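Home | Our Work | Grants | Reports | News | Contact

Khokhar Oral History and Recipe Project
Second progress report to the Gruster Fund
May
By Uzma Ghumman

Dear friends at Gruster,

I promised you a shorter letter this time and I'm afraid I may already be breaking that promise, but there is a good deal to tell you and most of it is happy. When I last wrote we had the keys to the back room at Mamis, two recorders, and a list of families in Ploltovham who had said they might talk to us if we came at a decent hour and didn't expect lunch. (We have been given lunch every single time.)

We have now finished 48 interviews, which is 8 more than we said we would have by this point in the grant. Razia Baloch did the larger share of them, many in Punjabi, and she has been wonderfully patient with people who begin by telling her they have nothing worth recording and then talk until the light goes. The longest runs to most of an afternoon and is nearly all about a disagreement over pickled limes.

Transcribing has gone more slowly. We underestimated how long it takes to check a transcript with the person who gave it, especially when three cousins are in the kitchen with their own views of what was said. Asif Bhutto has set up a simple log so that we can see at a glance which ones are typed, which are translated and which are back with the family. I would expect us to catch up by the end of the summer, and I'd rather tell you that now than surprise you later.

The children's afternoons were a late addition, and I want to thank you again for letting us move money across from printing. Families bring a story from a grandparent and the children make a page out of it, with gardens, orchards and the small creatures that lived in them coming up again and again.
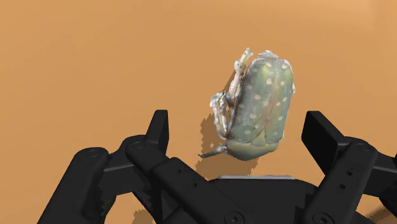
Wajid Kiani wrote to us after the second afternoon that his mother had told his daughters more about her village in two hours than she had told him in forty years, and that he wished we had started while his father was still alive. He also asked whether grown children might be allowed to sit in, and would we please think about starting a little later so people could come from work. We have done both, and the room has been fuller for it.

On the money, we have spent $2584 of the $3000 set aside for this stage. Most of it went on translation and on room hire, with a smaller amount for bus fares and tea. The remainder will pay for the last batch of translations. Zulkifli Oei has gone through the receipts with me and the full sheet is attached.

We did have one real disappointment. The library can't give us the long wall for our display after all, as they are having the floor redone, so we are talking to the school instead. The wall there is shorter and we will have to choose which stories go up, and I am dreading that a little.

Between now and the next report we hope to finish the transcripts, settle the display, and put together a first draft of the recipe booklet. Razia would like the lime argument printed in full, both sides. If any of you can get to Ploltovham before then, please do let me know and I'll make sure there is a chair for you and something hot to eat.

With warm thanks from all of us,
Uzma

Recent reports
First progress report: getting started at Mamis
How we record: notes for new interviewers
Recipes wanted for the Khokhar booklet
Children's afternoons: new starting time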